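My car got a recall letter in October. The heater for the rear window can stay on after you stop the engine, and in two cars it drained the battery. The dealer in Lusomgate said I must wait 6 weeks for the part. I have driven this Bevska for many years and it was my first letter of this kind.

At first I put it with the advertising, and it stayed there until I looked for the phone bill. 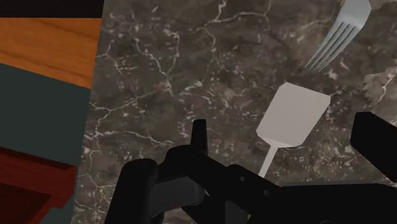
The repair itself is free, but the dealer wanted to sell me new wiper blades and a cabin filter for 30 dollars more. I said no, I change the filter myself. The old one came out gray with pale threads going in every direction, like the veins in dark marble, so I understand why they asked. A new one from Cruickshank fits well if you bend it a little.

Until the part arrives I press the heater button off before I turn the key. Twice I forgot. If your Bevska has the same letter, please write me how long you waited.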